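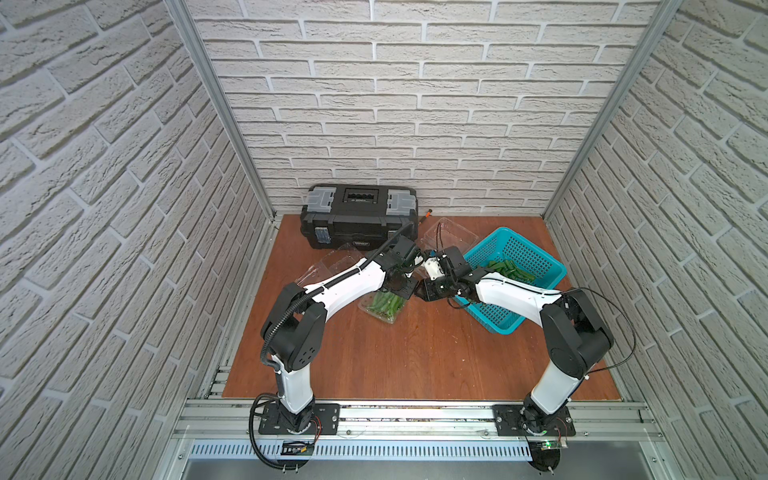 Okra is sold by the pack at the Ukevside produce counter, and it keeps best if it stays dry. A clear clamshell does the job for a couple of days as long as the lid is closed properly and nothing heavy goes on top. The pods in this one are lying more or less parallel, so it is easy to check them through the plastic for dark spots without opening it. The teal basket on the right has small square holes in its sides and lets air through, so it can take the vegetables that don't come in a pack.

2 min read
Filed under: Kitchen & Storage / Containers

We have been sorting out what we keep food in at Workstead, and October was mostly spent getting rid of lids that fit nothing. What stayed is a short list: clear clamshells, open baskets and a few tubs for dry goods.

Clear containers. The other two by the toolbox and on the left side of the floor are the same idea, one standing and one tipped over with its lid open. Wash them in lukewarm water. Very hot water makes thin plastic go out of shape, and after that the lid won't close flat.

Baskets. Ratree Onsri lines hers with a sheet of paper towel when she has beans or okra in it. Change the paper when it feels damp. Rinse the basket under the tap and use an old toothbrush on the holes.

The toolbox. It's black plastic with a flat lid and a latch at each end. Food and tools should be stored separately, and the orange-handled screwdriver goes back in before any cooking starts.

Okra, for those who asked. Use 400 g for a side dish for four. Wipe the pods with a dry cloth, trim the tops and cut them just before they go in the pan. Pentti Honkanen cooks his whole with a little oil and salt. Minttu Kokkonen slices hers and adds lemon at the end. If you want to freeze some, blanch the whole pods for 2 minutes, cool them in cold water, dry them well and pack them in 200 g bags.

Spare clamshells can be left on the lower shelf at the Trellura entrance. Please take the labels off first. Lids and bases should be stacked separately.

Text: Martti Kiiskinen
Updated Sat 12 November

More in Kitchen & Storage
Labels that come off in the wash
What to do with a basket that has lost a handle
Valtteri Rantala's root vegetable shelf
Drying beans on a tray
Dry goods: tubs or jars?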